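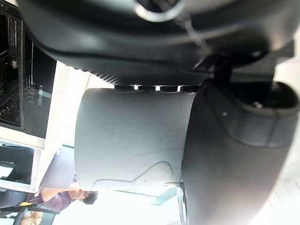 Bon, novembre, 23h passées, je tape ça vite fait avant d'aller dormir. Le levain. Encore. Oui je sais.

Donc le premier s'appelait Kamel (non, pas d'explication, c'était écrit sur le sac de farine) et il est mort au bout de 9 jours. Odeur de dissolvant, flotte grise au-dessus, poubelle. Le deuxième tient depuis la rentrée. Farine de seigle du moulin Indari, T130, eau du robinet reposée une nuit. Rien d'autre. Les gens sur le forum Clolska te disent miel, raisin, jus d'ananas... j'ai tout essayé avec le premier, voir plus haut.

Ce qui a changé : la température. Chez moi l'hiver c'est 18 dans la cuisine, grand max. Maintenant le bocal dort dans le four éteint, lumière allumée. Il double en cinq heures. Avant, douze, et encore, quand il était de bonne humeur.

Première vraie miche hier. Pesée à la sortie : 754 grammes. Croûte correcte, mie un peu serrée, grigne complétement ratée, j'ai scarifié avec un couteau à tomates. Faut que je commande une lame.
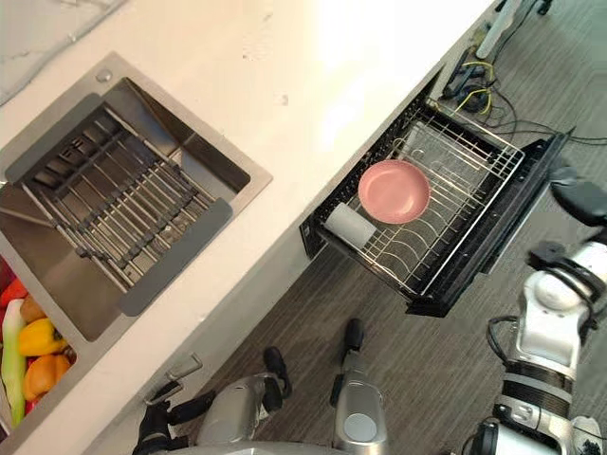 Et le sel, j'oublie le sel une fois sur trois. Pain fade, immangeable sauf en croûtons. Du coup je le pèse avant tout le reste et je le laisse dans une tasse devant la balance. Pas trop mal comme système, sauf quand quelqu'un prend la tasse.

Pour la cuisson, cocotte en fonte, 250 à couvert, puis 220 sans couvercle jusqu'à la couleur. J'ai lu sur le blog de Grorkton qu'il faut préchauffer une heure. Une demi heure suffit largement chez moi, mais mon four chauffe comme une forge, donc bon, à vérifier chez vous.

Prochain essai : moitié seigle, moitié blé, hydratation plus haute, nuit au frigo. Si ça s'étale comme une crêpe ça finira en fougasse.

Ah et si quelqu'un a une astuce pour décoller la pâte séchée d'un torchon je prends. Le bleu est foutu je crois.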